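# The Robot Never Left Home

The pitch from Drasero is easy to like. You don't need a robot to teach a robot. You hand people a gripper with a camera on it, send them into ordinary homes, and let them do chores. The recordings train a policy, the policy goes onto an arm, and the arm folds your clothes.

I spent a Sunday reading the company's report on the method, which it calls Trallen, and I came away less sure than its investors seem to be.

The headline figure is 1000 recordings of people handling clothes and bedding, gathered across 430 homes. That is a lot of homes. Most published work in this area leans on a lab bench and a tidy stack of towels, so the variety is welcome, and I'd like to see other groups match it.

Then you get to the testing. Trallen was put on a real arm in 3 places, all of them rooms in the company's own building at Fornside. The arm got 100 tries at picking up a garment and moving it to a marked spot. The report gives a success rate but counts a try as good if the garment ends up "mostly" inside the mark. Who judged that? The same people who built the system, as far as I can tell from the appendix.

There is a deeper problem, and it has to do with hands. A person holding a gripper cheats all the time without meaning to. We lean over. We shift our weight, feel the cloth drag, and change our grip before we've noticed doing it. The camera records where the tool went. It doesn't record the tug in the wrist that made it go there.

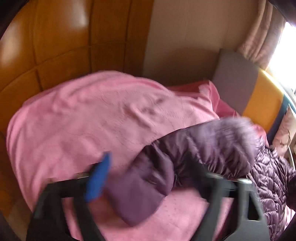 Soft things make this worse. A mug stays a mug whichever way you grab it. A puffy jacket squashes, slides and folds over itself, and on a soft bed the surface underneath gives way too. Drasero says the policy learns to cope from pictures alone. Maybe so, but the report never compares it with a version that had a force sensor, and that's the first test I would have run.

A smaller lab, Nasrallah, tried something close to this last winter and published its failures in full. Its arm did well on flat shirts and badly on anything with padding or a hood. Drasero's report lumps all clothing together, so there's no way to know if it hit the same wall.

I asked the company for the results split by garment. A spokesperson said they would come with the next release. I also asked if the arm had been tried in any home that wasn't part of the training set, or in any home at all. The answer to that one was no.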